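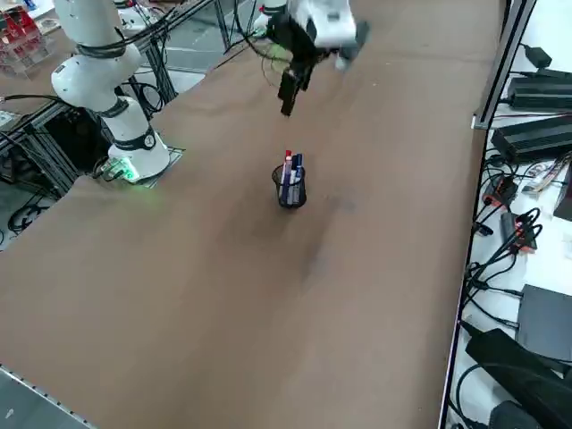 Four days since the last round of the Vurnenham winter series and I'm still grinning like a kid. Went out Thursday night in the novice 600 class, 16 bikes on the grid, and I finished 12th. Twelfth! I know that doesn't sound like much, but last time out I was dead last and got lapped twice, so let me have this one.

The track was cold and the first few laps were all about not doing anything dumb. Turn 4 at Vurnenham is a long downhill left that everybody rolls off for, and I've been rolling off for it way too early all season. I finally picked a brake marker (the second seam in the curb, if you ride there) and stuck to it every single lap. What a difference! I came out carrying enough speed to pass two guys up the hill before the chicane, and then I made a mess of the chicane and gave one of the spots right back. Oh well.

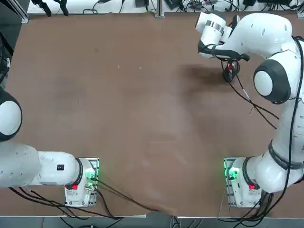

I also had the new Nomby rear shock on the bike, and I love it. I was nervous about swapping it in the week of a race, and the first practice was pretty bouncy, but two clicks more rebound and it settled right down. The back end used to wiggle whenever I got greedy with the throttle. Now it just digs in and goes. My tires looked better at the end of the night too, though the cold might have had something to do with that.

Things I still need to fix: my starts are awful. I lost more than 4 places before the first corner, and all of it was me fumbling the clutch. I'm going to find an empty lot over the break and practice launches until my hand falls off.

Next up is the Dirnari weekend in January, which will be my first time on that track. I've been watching every onboard lap I can find and the back section looks so fast and so much fun. If you've ridden it, please leave me a comment and tell me what gear you use over the crest!

Posted 16 December 2019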